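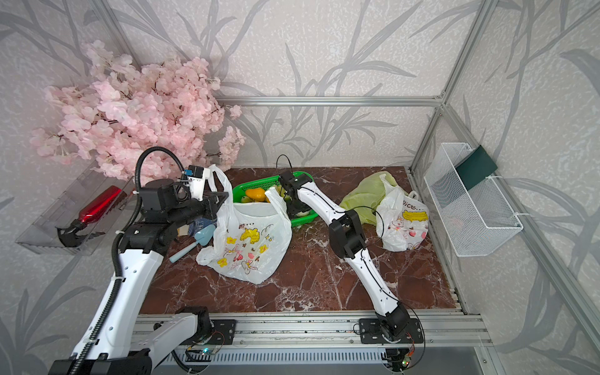 Plastic shopping bags are a storage problem with a volume component. Flat, a bag takes almost no room. Crumpled, it fills whatever you give it. I counted 611 in the old house before the move to Pokwood, so the subject has my attention.

The current procedure is simple. Fruit goes in the green basket. The perforated sides let air through, and a pear that is going soft shows early.

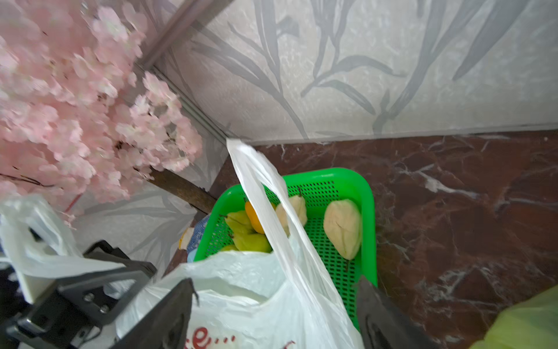

Root vegetables can share the basket for a day or so — not longer. Potatoes do better in the dark. Cabbage stays in its bag until there is shelf space.

Bags are sorted by stiffness. Thin translucent ones get stuffed inside one another, handles out, 2 or 3 to a bundle. Printed ones are kept whole for carrying.

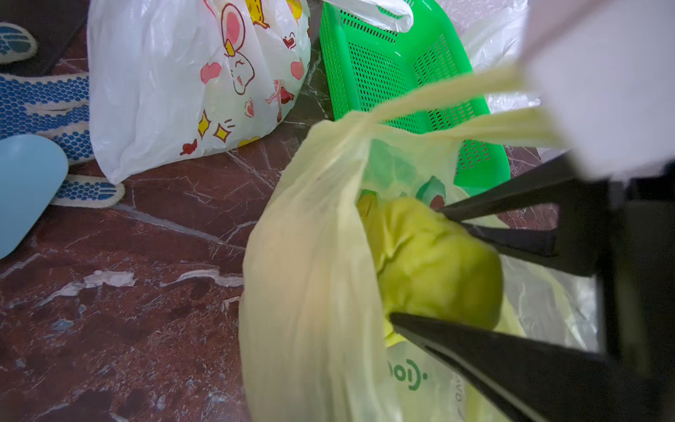

Waltbridge Household Storage Club

Knots are the weak point. A tight knot in thin film stretches the handle, and a stretched handle fails first under load. Tie once, loosely, and leave enough tail to grip from both sides.
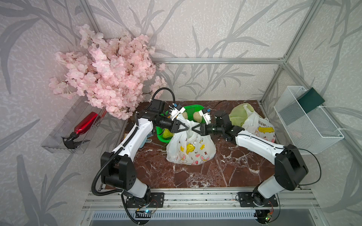 Total handling time matters less than where the bags end up. Mine go by the door, within reach of the shoes.

Comments (3)

drunenico: What do you do with bags that have holes?

potato_shelf: Bin liners, small bins only. Cabbage keeps longer if you wrap the cut side, by the way.

Rivadeneira Pantry: 611 is low. We stopped at 2,000.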